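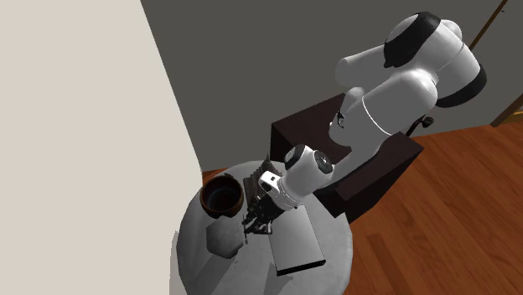
Visitors to the March open day at Drunholm got the simulator before they got the hardware. Kausar Lashari, who leads the manipulation group, says the order was deliberate and that she would keep it next year.

"People walk into a lab, see an arm, and start watching the arm," she says. "On a screen they ask about the task. What is it trying to pick up, how does it know where the thing is, what counts as a success. Those are the questions we work on all day."

The demonstration ran on two monitors at the end of the ground floor corridor. The setup is a single arm on a pedestal next to a round table, with a bowl, a cup and a book on the tabletop. The group calls the environment Odon. Object positions are drawn again at the start of each episode, within limits that keep everything inside the reach of the arm. An episode that has not finished in 30 seconds of simulated time is stopped and scored as a failure.

Lashari describes the object set as modest on purpose. A bowl can be gripped by the rim, but the fingers have to come in at the correct angle. A book lying flat offers very little to hold. "The book is the one that separates the controllers," she says. "You can have a policy that does well on the cup and the bowl and has no idea what to do with something that thin. Most of them press down on the cover and stay there."

The cup is modeled with a low number of faces. Aníbal Mendes, who maintains the assets, was asked about this several times during the afternoon. He says the coarse shape is a matter of contact computation. Every face added to a collision mesh costs time, and the group runs 24 copies of the environment in parallel on one workstation.

"If I make the cup pretty, everybody waits longer for results," Mendes says. "The contact points also jump around more on a fine mesh with the solver settings we use. I tried it in the fall and went back."

He is less satisfied with the friction values. They were taken from a table of material pairs and then adjusted by hand until a grasp looked plausible. A proper measurement is planned, using a tilting plate that Marwan Yammine built for an earlier project with Räsänen, but it has not been scheduled.

Yammine ran the second half of the visit, in the room with the physical arm. Groups were limited to nine people, standing behind a tape line, with an operator at the stop button. He went through the startup procedure out loud: brake release, homing, a slow pass through five fixed poses, then the gripper opened and closed once with nothing in it.

"It is dull to watch and I do it every time," he says. "If the tool offset is wrong I want to find out in free air, well above the table."

The tool offset came up again when a visitor from Vulteo asked how well results transfer from the simulator. Yammine's answer was that position transfers well and force does not. In simulation the commanded gripper height is the height you get. On the real arm there is some flex in the wrist under load, and the controller has to be told to expect it. The current approach is to vary the offset at random during training — a few millimeters either way — so that the policy does not come to depend on an exact value.

Lashari would like to see the same treatment applied to camera placement. At present the simulated viewpoint is fixed, and she considers that the weakest part of the setup. "A camera on a tripod gets bumped," she says. "Ours was bumped twice during the open day."

The group intends to add a drawer and a hinged lid to Odon before the summer. Mendes has the drawer working, apart from a handle that sometimes passes through the fingers when the arm pulls quickly. The lid is waiting on a change to the joint limits.

Visits outside the open day can be arranged through the front office at Drunholm. Closed shoes are required in the hardware room.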